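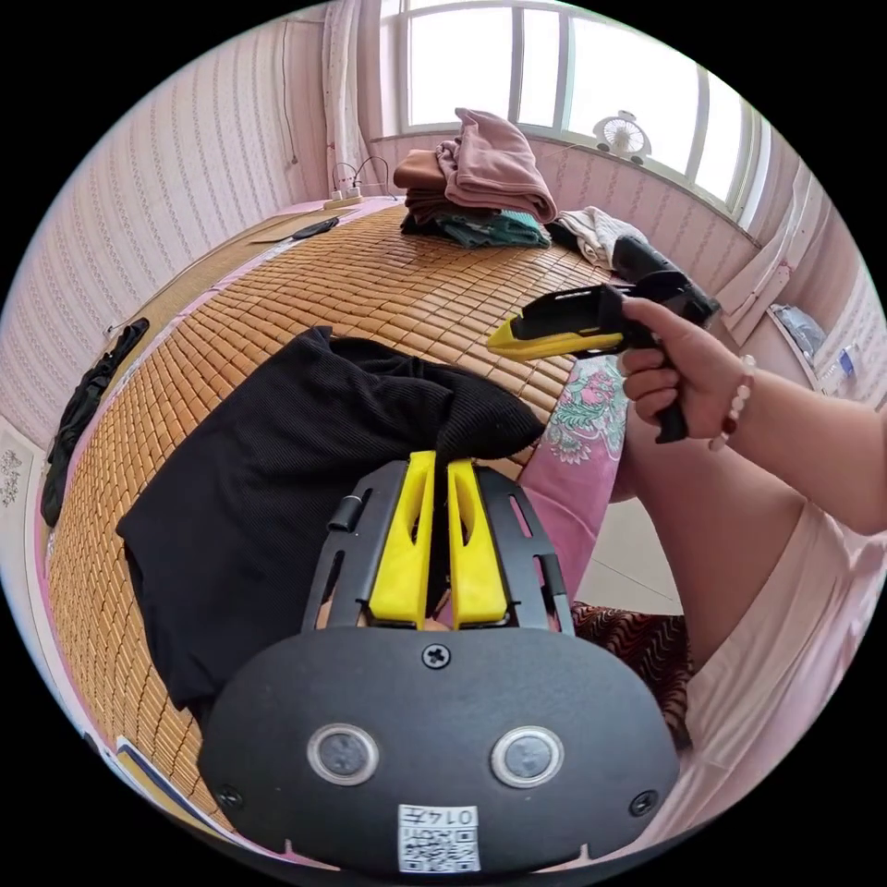
News > Local > Homes & Living

Cernby residents fold, glue and mend through the hottest weeks

Aug 3, 2019

We use cookies to remember your settings and to count how many people read past the headline. By continuing you accept this.

CERNBY — The bamboo bed mat is having a good summer. So is the pile of clothes on top of it.

With July gone and the upstairs rooms of the Yaman apartments still holding their heat well into the evening, residents there have been turning to the one large flat surface most of them own. The bed, made up with a mat of small tan bamboo tiles, now serves as folding table, mending bench and craft counter. Sleeping is still permitted when space allows.

The occasion is the clothing drive run by Worier, the secondhand shop on the corner, which is asking households to go through their closets before the end of the month. Donations must arrive folded. Anything with a loose trim or a missing bead should be fixed first or put in a separate bag with a note, and the note should be more helpful than "broken," which was the most popular wording last year.

Anca Mihăilă, who organizes the drive, said the shop took in 400 garments last summer and that a fair number of them came in a condition she described as "balled."

"People are generous," Mihăilă said. "They are also in a hurry. We spent two days in the back room with other people's sleeves."

This year she has put out a one-page sheet of advice. It suggests stacking by weight, with the sturdier things underneath, and leaving black clothes until daylight, when a person has some hope of telling a sweater from a pair of leggings. The sheet is silent on what to do with the black garment that stays crumpled on the mat after everything else has been folded. Every household seems to have one.

A mauve pink piece on top of a brown one, with teal green at the bottom, makes a respectable stack by the sheet's standards. A cream-colored cloth may sit off to the side until somebody decides what it is for.

Repairs have brought out the glue guns. Mihăilă is in favor of them for bows, beads and felt, and against them for hems, zippers and anything that will meet an iron. She would also like them kept off the bed. This last request has met with limited success, the bed being where the clothes are.

"Put a plate under it," she said. "Put anything under it. I have seen what hot glue does to a bamboo mat, and the mat does not get over it."

The neighborhood has other ways of coping. A small white fan on the windowsill is close to standard equipment, and striped wallpaper, pink and white included, is said by one longtime tenant to look cooler than plain. She offered no figures.

Mihăilă said 32 households had signed up so far, and she is hoping for 65. Each gets 2 cloth bags, which the shop would like back. Last year's bags have mostly not been returned, and several have been spotted around town carrying groceries.

What doesn't sell at Worier goes to the Hultitero hall for its free rail, where shoppers may take what they like as long as they put the hangers back. The hangers are a sore subject too.

Bags can be collected from the shop during opening hours. Drop-offs are at the side door, up the step, and please don't leave them on the step.

Related items
Hultitero hall asks, again, for its hangers
Yaman stairwell to be repainted in same color
Letters: Who is buying all the desk fans?
Cernby library extends loans over the hot spell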